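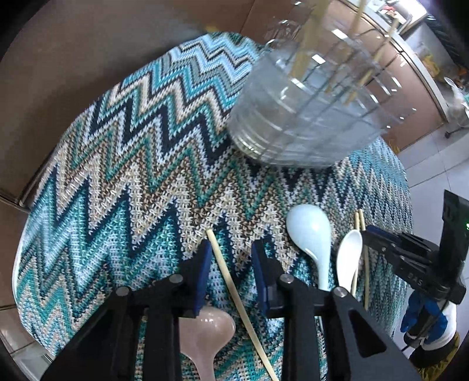
Page last changed: 30 Sep 2021

Schedule of Contents

The job number was 1844. It came through from Vestley on a Monday with the standard attachment: one dwelling, one storey, owner relocating, full schedule required before the removalist would quote. I was to list each movable item, assign it a class, and assign the class a carton. The rate was fixed per dwelling. Large houses paid the same as small ones, and the assessors with seniority had a way of getting the small ones.

I had been an assessor for two years. Before that I measured carpet.

The owner let me in, indicated the kitchen and went outside to deal with the garden hose. I set up at the end of the bench and worked anticlockwise. Fixed items are excluded from a schedule. The tap is fixed. The cupboards are fixed, and these were brown with a gloss finish and a metal trim, in good order. The microwave is movable, Class 4, original box preferred. The dish rack is movable, Class 4, nested. The fridge is movable in principle and is priced separately.

The table setting was where I lost time.

On it was a textile in a zigzag pattern: teal, turquoise, navy, beige, white. The stitch was coarse. It had been laid over a rounded top and came down at the sides. The form offers two entries for such an item. Table linen is Class 2 and goes in the flat carton with tea towels. Floor coverings are Class 7 and are rolled, sleeved and carried on the truck's upper rail. The entries are exclusive. The software will not accept an item in both and it will not close a room with an item in neither.

I assessed the textile as table linen on the evidence of its location. I then felt the weight of one corner and was less sure. I have handled Grovari runners lighter than that, and those were sold for hallways.

I went outside and asked the owner what it was called in the household.

"The Zunda thing," the owner said.

Zunda was the town where they had lived previously. The textile had been bought there in February, off a trestle, from a seller who had offered no classification. In that house it had been on the floor. In this house it was on the table. The owner could not say where it would be in the next house, as they had not seen the next house except in a video.

I entered it as pending and continued.

The soup spoons were ceramic, one with a blue tint to the glaze. Class 3, wrapped individually, bowls facing the same way. The chopsticks were wooden and belonged in a clear upright holder, although some were lying out. I entered the holder and its contents as a single item. This is permitted under clause 9 where the contents "are habitually stored within and may travel so". A colleague disputes the clause. In the colleague's view nothing may travel inside anything else unless it was manufactured to, and the example given is always matryoshka dolls.

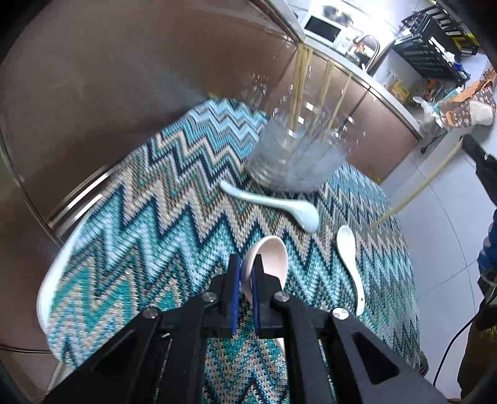 Can a ceramic bowl share a carton with the spoons it is used with?
It can, provided the bowl is wrapped first and stood on its edge, with the spoons packed above it in a separate layer of paper. Chopsticks are bundled and placed along the side wall.

That is the wording in the handbook, and I applied it. The bowl was white and had no chips that I could find by running a thumb around the rim. I entered it as sound. An item entered as sound at the first address and found otherwise at the second becomes a claim, and the claim is attached to the assessor's record for 17 months. I therefore ran a thumb around the rim a second time.

The owner came back in with wet boots and stood on the tiles near the door.

"Is it a problem?" the owner asked. "The Zunda thing?"

I explained the two classes. I explained that the flat carton had a weight limit and that the upper rail carried a surcharge. I said the difference, for a piece that size, would come to less than the cost of lunch, but that the entry had to be correct, as the unloading crew at the other end would place it according to class. Class 2 is left on the kitchen bench. Class 7 is unrolled on the nearest clear floor.

The owner considered this for longer than I had allowed in the timesheet.

"So whichever one you write down," the owner said, "that's where it'll be when I walk in."

I said that was the procedure.

"And you don't know which."

I said the assessor records use at the date of inspection. Prior use is not recorded. Intended use may be noted in the remarks column, which holds forty characters and is printed on the crew's copy in grey.

The owner picked up the spoon with the blue tint, looked at it and put it down where it had been. They said that in Zunda they used to eat on the floor. There had been a table, on order from Nakajima, and it was delayed at the port and then delayed again at the depot, and by the time it was delivered they had got into the way of sitting on the textile with the bowls in front of them. The table stood against the wall for the rest of the lease with the mail on it.

I asked whether that table was on the premises. It was not on my schedule and I had not seen it. The owner said it had been sold with the mail drawer still full and that they occasionally wondered about a dental reminder.

I noted: Nakajima table, disposed of, exclude.

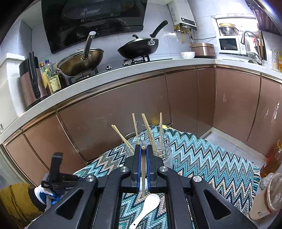

There is a provision for cases like the textile, in the appendix, and I had not used it before that job. An item of dual use may be scheduled as "accompanying". It has no class. It goes on no carton list and on no rail. It travels in the owner's own vehicle at the owner's own risk, and on arrival the crew are instructed not to touch it. Vestley discourages the entry because it generates no revenue, and the software asks for confirmation three times, the third time in red.

I read the provision aloud. The owner asked what the item would be covered for if it was damaged on the road, and I said nothing. They asked if it could go on the passenger seat. I said the provision was silent on seats.

I confirmed once, then again, then again. The room closed at 11.40. The owner asked if the spoons could come under the same provision. I said spoons were Class 3 beyond dispute, but the owner had already started to fold the near edge of the textile over them, so I reopened the room.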